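I've been meaning to put up a proper page for Etim, my little contact cleaner for Android phones, because the store listing only lets me say so much and half of you write to me with the same questions anyway (which is fine, I like the mail!).

Etim finds duplicate contacts and merges them. I wrote it after moving to a new phone and ending up with 2,498 entries in my address book – my dentist was in there four times, once with no number at all. It looks at names, numbers and email addresses, shows you each pair it thinks belongs together, and waits for you to say yes. Nothing gets merged on its own.

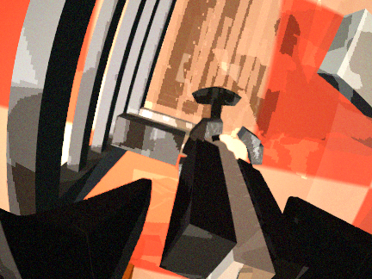
## What you get

- **Free version:** up to 250 contacts per scan, as many scans as you like
- **Etim Plus:** up to 3,000 contacts, plus merging across accounts
- An undo list that keeps every merge for 31 days
- Export to a plain VCF or CSV file
- No ads in either one

Plus is a one-time purchase. If you bought it back when the app was still called Estness, tap "Restore purchase" in the settings and it'll come right back.

## Before your first scan

Please export a copy first! The button is on the start screen, and the file lands in your Downloads folder. I also turn off account sync while I'm merging, then switch it on again once I'm happy with the list. 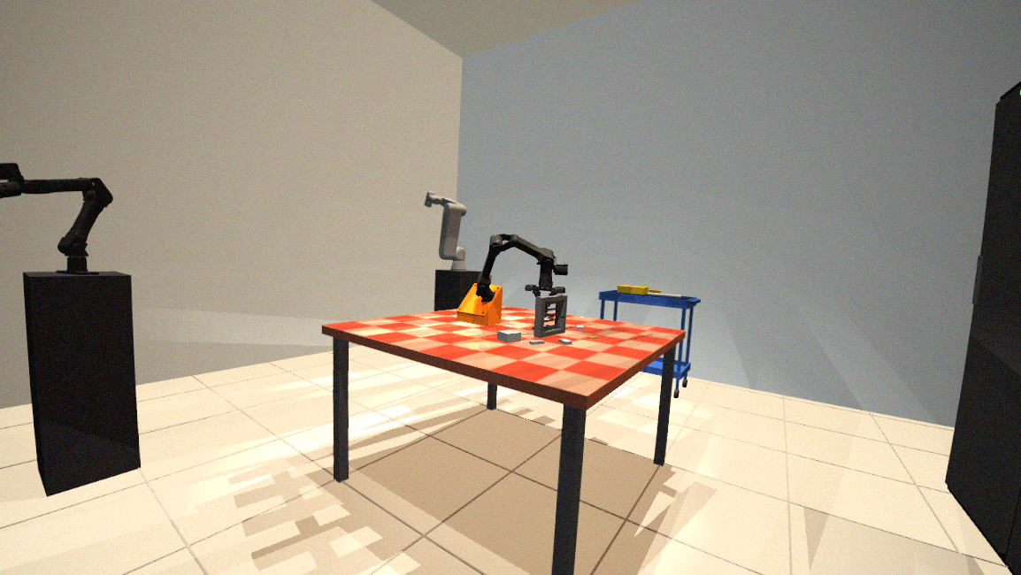 Big address books can take a few minutes on an older phone, so leave the screen on and go make coffee. If a pair looks wrong, hit "Keep both" and Etim will remember that and leave those two alone next time.

## What's coming

The February update fixed the crash with very long company names, and Ok-hee Hong redid the whole Korean translation (thank you!!). Next I'm working on contact groups – they're fiddly, and I don't have a date yet.

Found a bug? Use "Write to me" in the menu and tell me your phone model and Android version.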